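## 4. Setting up the Friesen 502 label printer

Before you start, read section 3 and check that the power cord matches the outlets in your building. Setting up the printer takes one person and no tools except a coin for the battery cover.

### 4.1 Choosing a place

1. Put the printer on a flat, level surface that does not shake. A desk or table is fine. Do not use a rolling cart unless all the wheels are locked.
2. Leave 2 inches clear at the back and on both sides. The vents are on the left side and must stay open.
3. Leave enough space in front for the output tray to fold down.
4. Keep the printer out of direct sun. Heat will darken the labels while they are still on the roll.

**Note:** The rubber feet can leave marks on oiled or waxed furniture. Use the thin mat from the accessory bag if this matters to you.
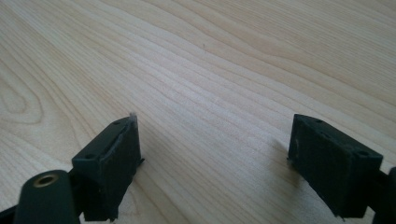
5. Connect the power cord to the printer first, then to the wall outlet. Do not use an extension cord.
6. Hold the power button until the green light comes on. The light blinks during start-up and then stays on.

If the light turns amber, the cover is not closed. Press down on both corners of the cover until it clicks.

### 4.2 Loading the first roll

The printer ships without labels. Each standard roll holds 300 labels. Half rolls of 100 labels also fit, but you need the gray spacer — it is taped inside the cover.

1. Slide the cover latch toward the back and lift the cover.
2. Take out the foam block and the strip of orange tape. Keep the foam if you expect to move the printer later.
3. Remove the band from the roll. Throw away the first two labels, which may have glue along the edge.
4. Set the roll on the spindle with the labels feeding from underneath.
5. Pull the end of the roll under the guide bar until it sticks out past the cutter.
6. Slide the guides in until they touch the edges of the roll. They should not bend it.
7. Close the cover and press **Feed** once. One blank label comes out.

> **Caution:** The cutter is sharp. Keep fingers clear of the slot when the cover is open, and never reach in from the front.

> **Caution:** The print head stays hot after a long job. Wait ten minutes before you clean it.

**Note:** If the blank label comes out crooked, open the cover and repeat steps 5 and 6. Pulling on a crooked label while the printer is feeding can strip the small drive gear, and that part is not covered under the warranty.

### 4.3 Naming the printer

Every printer on the same network needs its own name. The name can have letters and numbers but no spaces.

1. Press **Menu** and scroll to *Device name*.
2. Enter a name. Most offices use the room or the department, such as MAILROOM.
3. Press **OK** twice to save.
4. Write the name on the card at the back of this guide.

The printer restarts when you save the name. Any jobs waiting in memory are lost, so let them finish first.

### 4.4 Changes to this section

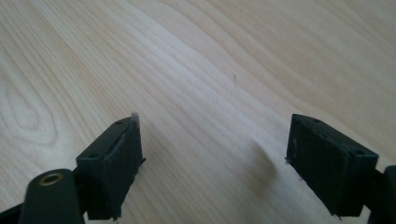 **GRUSTVILLE, August** — The steps for loading half rolls now mention the gray spacer. Printers shipped before this change have the spacer in the accessory bag instead of under the cover. The part is the same.

The note about crooked labels is also new. It was added at the request of Kuldeep Nigam in the repair shop. The old instruction to "pull gently" has been taken out.

Step 4 of section 4.3 used to tell you to call the help desk with the printer name. You no longer need to do this. If you bought the printer through Skemwood, your account page has a space for the name, and filling it in is optional.

Send corrections for the next printing to Kendra Sutherland, Manuals, at the Grustville office. Give the section and step number, and say whether you have the spacer inside the cover or in the bag.

Continue to section 5 to connect the printer to a computer.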